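Kernik College
Early Childhood Learning Environments
Handout 5: Baskets, Blocks and Open Shelves

This handout covers the material from the second half of the unit on classroom storage. Read it together with the chapter on room layout in the course reader. The practical task at the end is due before the next lab session.

1. Why containers are part of the material

In a preschool room, the container is what a child meets first. A child of three does not ask for blocks. The child sees a basket on a shelf, pulls it out and finds out what is in it. If the container is deep, the child tips it over. If it is shallow, the child can see most of the contents and reach in for one piece at a time.

The unit uses three terms for containers:

Display container: shallow, open, meant to stay on the shelf or table while children use it.
Carry container: has a rim or handles that small hands can hold, and stays light when full.
Store container: deep or lidded, kept in the closet, handled by adults.

Many rooms own plenty of the third kind and very few of the first. At the Iseck Street site, most of the block collection was in lidded tubs when our students did their first survey. The blocks were in good condition and hardly used.

2. Choosing a basket

Wicker and other woven baskets are common in preschool rooms and come up often in the observation reports. Points to check before buying or accepting a donated one:

Depth. For table use, pick a basket in which the child can see the floor between the pieces. When the pieces are stacked two deep, the bottom layer is forgotten.

Rim. A thick rolled rim is easier to grip than a thin one and hides the cut ends of the strands. Run a bare hand all the way around, inside and out. Sharp ends can be trimmed and sanded, but check again after a month of use.

Walls. Sloping walls are easier to reach over than straight ones. The drawback is that a block placed close to the wall may lean on it and sit at a tilt. Most children do not mind this. Some will spend a long time trying to set it straight, which is worth writing down.

Weave. An open weave lets dust and sand fall through. A tight floor keeps small parts in. For cubes of the usual size either will do. For beads and buttons use a bowl.

Weight. Weigh the basket with everything in it. The limit we use in this course for a three-year-old carrying a basket across the room is 700 grams in total. A medium woven basket in our lab set weighs 300 grams empty, which leaves 400 for the contents. With solid hardwood cubes you reach that limit quickly.

3. How many pieces to put out

Students usually put out too many. The lab set has 16 cubes, and the first impulse is to place them all on the table. For free building that is fine. For sorting, for position words and for first conversations about color, start with two or three pieces, all the same shape, each a different solid color. The child then has only one difference to deal with.

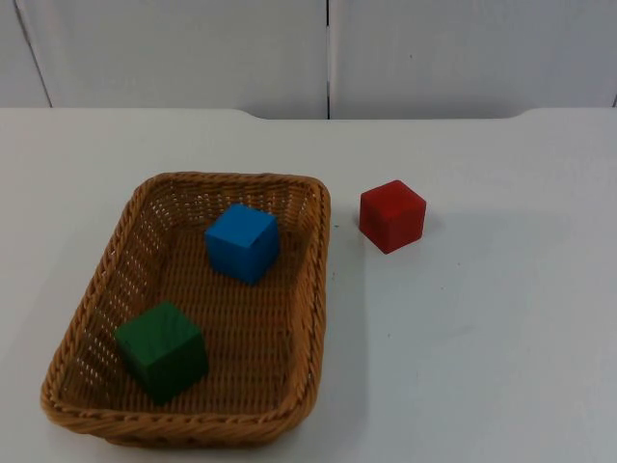
Position words are best taught with an open container and a flat surface next to it. The pairs to begin with are in and out, then next to and far from, then in front of and behind. The last pair is harder, because it depends on where the child is sitting. Sit on the same side of the table as the child when you use it. If you sit across from each other, your "behind" is the child's "in front of."

Keep the sentences short and say the same thing in the same way:

"The red block is next to the basket."
"The green block is in the basket."
"Can you put the red block in the basket too?"

Wait after the question. Count silently to five before you say it again. In the practice sessions, the most frequent note from observers was that the adult repeated the request too soon and with different words, so that the child had two things to work out.

Do not correct the placement inside the basket. Near the rim, in the middle, turned at an angle: all of these are "in." If you want the blocks lined up, that is a separate activity and needs its own request.

4. The table surface

A plain, light surface makes strong colors easy to find. Patterned oilcloth, printed alphabet mats and place mats with pictures should come off before a color or position activity. A white table shows every crayon mark, and some sites object to white for that reason. Wipe it down at the start of the session.

Glare can be a problem on glossy surfaces near a window. Sit in the child's chair at the time of day when the activity will take place and look at the table from there.

5. Putting away

Putting away is taught as part of the activity. The sequence used in this course:

The pieces go back in the basket.
The child and the adult look over the table and the floor together.
The child carries the basket to the shelf with both hands on the rim.
The basket goes on its own spot, marked with a picture card of the contents.

Picture cards should show the real objects. The Brellov card set in the resource room has drawings of blocks with letters on them, and children at two sites did not match these to plain cubes. Make your own cards if the blocks look different.

Some children stop with the last piece still on the table. Treat this as unfinished and name the piece: "The red block is still on the table." Avoid "You forgot one." Give the child time to look before you point.

6. Inventory and care

Every basket has a number on a tag under the rim and a line in the shelf book. Our block basket is number 643. Write down what is in it when you take it out and when you bring it back. Missing pieces are replaced from the spare box in the closet, in the same size if possible.

Wood cubes: damp cloth, no soaking, dry on a towel.
Wicker: brush out, then a damp cloth, then air dry away from the heater.
Painted pieces with chips go in the repair tray.

7. Practical task

Choose one shelf in your placement room. List the containers on it and sort them into display, carry and store. Pick one and change either its depth, its contents or its place on the shelf. Observe for two free-play periods before the change and two after. Write one page.

Reading: Abeysekara workbook, the chapter on shelves and the first part of the chapter on table activities. Bring the workbook to the lab, along with your observation sheets.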